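**Re: Pink glaze keeps coming out brown**

**odance_pots** wrote:

Third firing of the Bavier pink and I'm still getting brown patches on half the shelf. Same clay, same bucket, two coats brushed. The tub was £32 so I'd rather not bin it. Is it the kiln?

**Marcelle Delaunay** wrote:

Two coats is thin for a brushing glaze. I do three and let each one dry fully. Mine still varies from one side of a piece to the other.

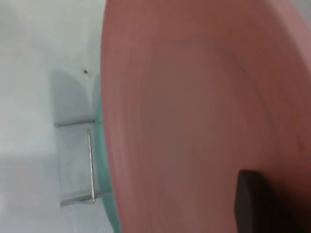 I also stopped stacking the shelves so close. The top one was running hotter than the controller said, and cones showed it up straight away.

**nghia_d** wrote:

Disagree about the third coat. Thick pink on a plate just crawls for me. I'd look at the bisque first. What temperature, and how long a hold?

**odance_pots** wrote:

1000, no hold. Kiln is a second-hand Quezada, up to 39 litres if you pack it well.

**nghia_d** wrote:

Try 1040 then, and only change that one thing.

**Marcelle Delaunay** wrote:

Still say coats. Do a few test tiles both ways.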